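Workshop tips: trying out a gripper before you commit to it

Choosing between grippers is mostly a matter of giving each one the same dull job and watching closely.
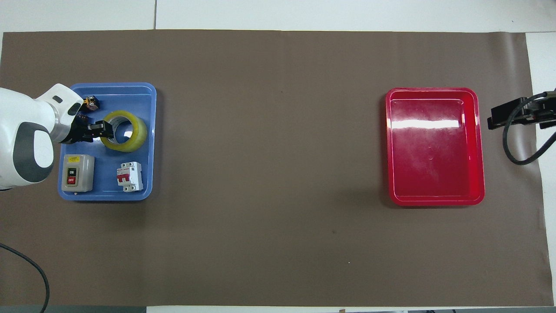
Tray-to-tray work is the test I keep going back to. It needs very little kit and it shows up most of the faults you will meet later. These tips come from a month of comparing two-finger grippers on a small bench arm, a Linanano and an Amadi, with a Grendine controller behind both.

Use things from your own drawers. Foam cubes flatter every gripper. A roll of parcel tape, a push-button switch box and a miniature circuit breaker are a much harder set, and you probably own all three. Keep the same items for every gripper you try, and put a dab of paint on the underside so they don't wander back into stock.

Pick trays in two plain colours. Blue for the start and red for the finish works well, and you can tell from across the room which way a run is going. Rounded corners are kinder to fingertips than square ones. Glossy trays throw back the ceiling lights, so if your camera loses things in the glare, turn the tray or move the lamp before you touch any settings.

Put a mat down. Ours covers most of the table and it saves both the surface and the fingertips when a move ends too low. Brown is a good colour for it. Tape down the corners if it lifts.

Try a roll of tape two ways. Gripping across the outside needs a wide opening, and on a full roll many small grippers can't manage it. Going in at the hole and pinching the wall of the roll needs far less. Set the closing force low to begin with – cardboard cores crush easily, and a crushed core spoils the next run as well. With the Linanano I ended up at setting 3 out of 11. The Amadi has no numbered settings and I had to do it by feel.

Leave space round each item. Fingers need room to open on both sides. Anything tight against the rim is a fair test for later on, but start with it and you will spend the afternoon resetting.

Stand breakers upright if you can. They are narrow, with flat sides, and either gripper took them well that way. Lying down they slid about. Keep the fingers off the toggle.

Switch boxes are heavier than they look. Grip low on the body and lift slowly. Bare metal fingers skated on ours, and a strip of rubber from a bicycle inner tube cured it. Glue it on, don't wrap it.

Mind the cables. Leave enough slack for the full reach and run the arm through its widest move by hand first. A cable that catches halfway will look like a bad grip in your notes.

Write down every miss. I logged 805 picks for the first gripper and stopped there when a finger pad came off. The second got its full 1,000. A pencil tally on the back of a Tillport parts box did the job, with a letter beside each miss: S for slipped, M for missed altogether, D for dropped on the way over.

Wipe the pads with a damp cloth between sessions. Tape leaves a film on them, and the grip changes before you can see anything there.

Last updated 4 July 2022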